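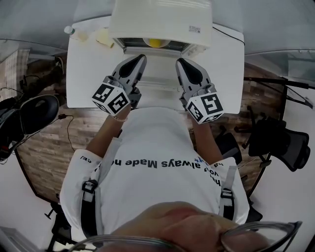 Kit Onik, par de garras de mão para clubes de robótica

Fabricante: Vitbridge
Conteúdo: 2 garras (esquerda e direita), 2 cubos marcadores, manual em português
Estado: disponível para encomenda

Comprei o primeiro Onik para o nosso clube em março e já vou no terceiro, por isso achei que estava na altura de lhe fazer uma página como deve ser na loja! São garras que se seguram na mão, uma de cada lado, com almofadas pretas nas pontas e um cubo branco com marcadores na base. A malta pega nelas e começa logo a mexer em tudo (a sério, escondam os lanches).

No clube usamo-las para gravar tarefas de bancada: pegar num objeto pequeno, tirá-lo de dentro de uma caixa, passá-lo de uma garra para a outra. Depois os alunos levam as gravações para o braço Kurek e é aí que começam as discussões, quase sempre por causa do ângulo de aproximação.

Aos sábados temos duas equipas a preparar a Taça Brovum. A Teresa Gajewski, que treina os mais novos, fez 101 gravações da mesma tarefa com eles e as almofadas ainda agarram bem. Eu troco as minhas mais cedo, mas também sou mais bruto.

Umas notas de quem usa: deixem os cubos bem à vista e não lhes colem autocolantes em cima, por mais giros que sejam. Para mãos pequenas, apertem a pega até ao fim. E experimentem primeiro com objetos leves!

Almofadas de substituição: saco de 40, vendido à parte.
Escolas e clubes: escrevam-me antes de encomendar, que faço preço para mais de um kit.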